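From: Harish Nishad
To: miniature-displays list
Subject: Re: [minis] Picket chairs, fake flowers and what goes under them

Hi Valdemar, hi all,

Sorry to be slow answering, I've had my head in boxes since Friday and only sat down with my mail tonight. Quoting the part I'm replying to so everyone else can follow:

> I am setting up my shelf for the August table show and I can't make
> the garden corner look right. I have one of the little slatted chairs
> with the picket back and three or four pots of fake flowers, and it
> all goes to mush when I step away from it. My cloth underneath is
> dark green felt. Do you put your pots on the seat or on the ground?
> And is there a trick to the cloth, or did you just buy a nicer one?
>
> Also, did you ever finish the Leltau porch, or is it still in pieces
> under your bed?
>
> Valdemar Dalsgaard

OK, cloth first, since I think that's your whole problem! Dark green felt under dark green foliage is going to eat your flowers every time. I did the same thing for two years with a piece of felt from the Rokilent remnant bin and kept buying more and more pots to make up for it, which only made it worse (and my wife started finding tiny petals in the dryer). What finally worked was going the other way, to a white ground with a thin vine print on it. The print has little rust-colored flowers and bluish-green leaves, quite spread out, so there's a lot of white left over and the pots stand out against it. I was scared a print would be too busy at this scale. The leaves are way too big next to the chair if you start thinking about it like a real garden, but from where people stand it reads as a pretty tablecloth or a painted floor and they don't mind one bit.

I'd still look for one with a small pattern if you can. And lay it out with nothing on it first and look at it for a day. You'll notice if a big leaf is sitting right where you want the chair, and it's so much easier to shift it before everything's standing there.

Chair and pots together first, then a stretch of the print with plenty of open room:

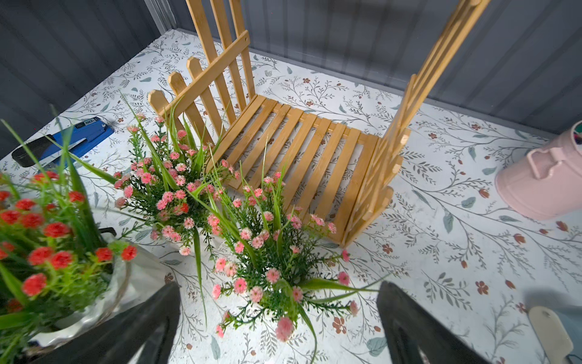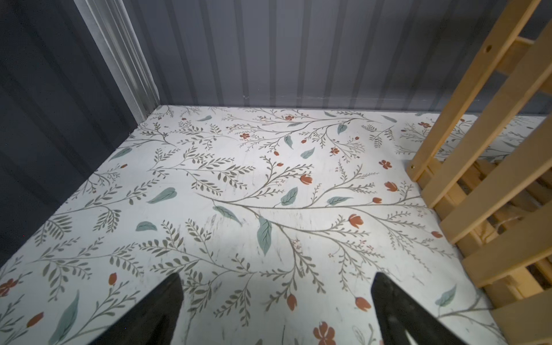 On your question about seat or ground: ground, in front. I know everybody puts a pot on the seat, and it's cute, but then you lose the slats and to me the slats are why you buy that chair. I like to be able to see the floor between them. With the pots set low and close to a front corner the long grassy bits can flop across and up toward the back, and that ties it together without hiding much. If your grass blades are all standing straight up like a brush, run them between your thumb and a pencil a few times, gently, the way you'd curl gift ribbon. Do it over a tray. Mine shed like crazy the first time.

For color I'd stay with pink as the main one and then let a single red pot sit off to the side. I tried one of every color and it looked like a candy dish. Two the same and one odd one is plenty for a chair that size, so you've got enough already — please don't order more on my account. If you do anyway, the Dresevero assortment comes as 36 pots mixed and you can't pick your colors, so go in with someone. I split mine with my sister and she got all the yellow ones, poor thing.

One thing about those chairs. The back on that style is held with small round pegs, and on one I bought secondhand they'd dried out and the whole back swung like a gate. Don't flood it with glue! A dab on the end of a toothpick, push the peg home, wipe right away, leave it overnight. The glue goes shiny on bamboo and you'll see it forever under a show lamp. I learned that one at a show, under a lamp.

As for the Leltau porch... it has moved out from under the bed. It's now on top of the wardrobe. I've got the railings done and 4 of the steps, and I lost the instruction sheet in the move, so if anybody here still has the Leltau one (mine is the older kit, number 498 on the lid) I'd be so grateful for a scan. I wrote to the shop and got a very nice answer saying they don't keep them. The roof shingles are in a separate bag that says 3,008 pieces, and I'm choosing not to open it until the weather turns.

Oh, and Valdemar, are you bringing your Atanasov cabinet again this year? I measured my end of the table and I think the two of us could share a corner if you turn yours sideways. I'd need to know before the floor plan goes in. I can bring the extra lamp and the long extension cord, but I don't have a spare cloth clip, so bring yours.

Write back when you've tried it on something white, even just a pillowcase.

Harish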